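Aligning two gripper streams before training

This page covers time alignment for bimanual demonstrations recorded with hand-held grippers. It assumes you have already calibrated the fisheye intrinsics and built a map of the room. If you have not, do the mapping page first. The commands below are for Skemer, our preprocessing tool; the method does not depend on it.

Why the offset matters

Each gripper records on its own clock. The left and right videos carry timestamps that look comparable and are not. An error of one frame is hard to see on playback, but the policy trained on it learns to close one hand early. In our handover task most of the failures we first blamed on the network came from this.

What you need

Two gripper recordings per session, with IMU tracks intact. Do not transcode them before this step, as some converters drop the metadata track.
The head-mounted recording, if you use one. It is aligned the same way, as a third stream.
The marker layout file for the session.

Step 1. Record a sync motion

At the start of every session, hold both grippers together, fingertips touching, and shake them sharply 3 times. Wait two seconds, then repeat on a second axis. Do the same at the end. The end motion is needed to estimate drift, and a session without one should be kept out of the training set unless it is very short.

Step 2. Get a coarse offset

Run skemer offset --coarse on the session folder. This takes the magnitude of the angular velocity from each gripper, resamples both to a common rate and finds the peak of the cross-correlation. Magnitude is used so that the mounting orientation of the IMU drops out.

Check the peak ratio in the log. A value under 2 means the second-best peak is nearly as good, usually from a repetitive task later in the recording. Restrict the search window to the first minute and run it again.

Step 3. Refine with poses

The coarse offset is good to a frame or so. To go further, use the camera trajectories. During the sync motion the two grippers are pressed together and move as one rigid body, so the relative pose between them should be constant. Skemer sweeps the offset in small steps and keeps the value with the lowest variance in relative pose.

If tracking was lost during the shake, the variance curve will be flat. Re-record if you can. A flat curve cannot be rescued by widening the sweep – it only gives you a different wrong answer.

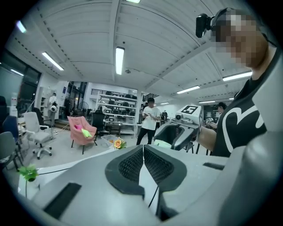 Step 4. Correct for drift

Repeat steps 2 and 3 on the closing sync motion. Fit a line through the two offsets and apply it to the right-hand timestamps. Leave the left-hand clock alone; every later stage treats it as the reference.

Step 5. Filter

Run skemer check. Episodes are rejected when either trajectory has a gap longer than five frames, or when the residual after alignment exceeds half a frame. On the Trillen set we started with 1,232 episodes and kept 1,190. Read the rejection list before deleting anything. One bad session can account for most of it.

Known problems

Long pauses between the opening motion and the first episode are harmless. Restarting one gripper mid-session is not, and the session has to be split at that point.

The drift fit assumes a linear clock. For long recordings in a warm room this may fail; add a sync motion in the middle and compare it with the line.

Issue 331 (negative offsets written as zero) is fixed in the current branch. Fix by Crescencio Alvarado.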